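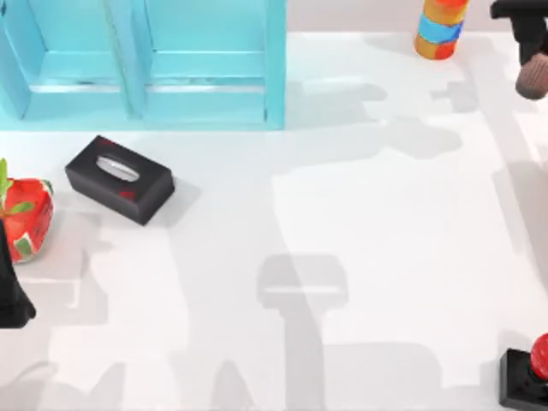 Turquoise shelving unit, black tissue box.

Sidcombe Secondary enrolments for next year close 02/07/2020. Forms go to the front office or by email.

We have 194 places in Year 7. Siblings of current students are placed first, then families in zone – after that it's a ballot.

You'll need 2 proofs of address. A rates notice or power bill is fine. A phone bill isn't.

Out-of-zone families can list up to 5 preferences on the form. Please put them in order.

Hannelore Brinkmann is handling questions about bus passes and uniform vouchers. Ring the office and ask for her.

Offers go out by post. Orientation is in November – the program will come with your letter.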